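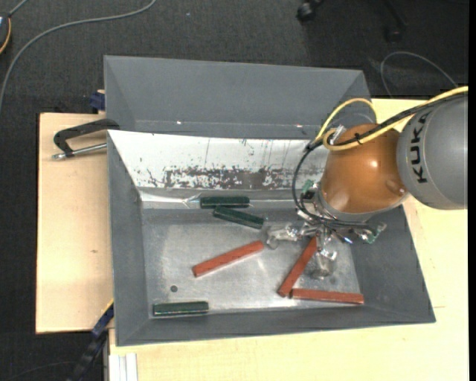 Figure 4.1 Bars of two colors in a gray bin with sloping sides.

Chapter 4
Bulk Storage and Unit Loads

4.1 Scope of the chapter

Chapter 3 treated the shelf as the basic unit of storage. Many goods are never shelved one at a time. They are held in bins, crates or tubs, and the container is what gets counted, moved and stacked. This chapter covers the choice of container, the calculation of fill, and the effect of both on floor space.

Three terms are used throughout. The gross volume of a bin is the volume enclosed by its outer faces. The net volume is the space available to goods, measured to the fill line. The fill ratio is the volume of the goods divided by the net volume. Bars and other long pieces seldom reach a high fill ratio unless they are laid parallel, and most stores do not pay for the labor that parallel laying requires.

4.2 Straight and sloping walls

A bin with straight walls gives the most net volume for its floor area. A bin with sloping walls gives less, but empty bins of this type can be nested. The trade depends on how often bins travel empty. In the Riddale depot study, used again in Chapter 9, a straight bin with a top opening 600 mm wide was compared with a sloping bin of 650 mm. A stack of 20 empty sloping bins took up less height than a stack of 16 straight ones — the return truck therefore made fewer trips.

The Tonard rule, given in Section 4.5, turns this comparison into a single cost per trip. It assumes that all bins on a route are the same size. The Georgiev correction drops that assumption and should be used for mixed routes.

Before reading on, review the load tables in Section 3.6. The worked problems for the Talleck warehouse draw on them directly.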